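Uver Robotics Lab Course
Unit 3: Recording Demonstrations by Hand

There are two common ways to show a robot a task. In remote control, the operator moves a leader arm or a controller and the robot follows. In hand-held collection, the operator carries the gripper to the object and does the task directly. This unit covers the second method. Remote control is in Unit 4, using the Juvden arm.

A demonstration starts with the fingers open and clear of the object. Approach at a steady speed, close on the object, move it to the target, open, and back away. Leave a short pause before closing and after opening. The pauses make the recording easier to divide into steps later. 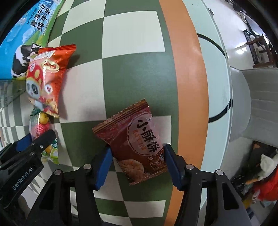

Figure 3.1. Grip on a sealed snack packet, one blue pad at each side edge.

Soft packaging needs extra care. A wrapper crinkles under the pads, and the width between the fingers at contact varies from one try to the next. Close until the packet is held and then stop. Do not correct the packet with your free hand. If it slips, finish the motion and mark the recording as failed.

Change the starting position of the object after each demonstration. Forty copies of the same motion teach the policy very little about other starting points.

For the lab, each pair records 40 demonstrations with at least 3 kinds of packaging. Log failed tries on the same sheet as good ones. The class set from August has 247 usable recordings and may be used for comparison.

Reading: Pliltex handout, section on grasp labels.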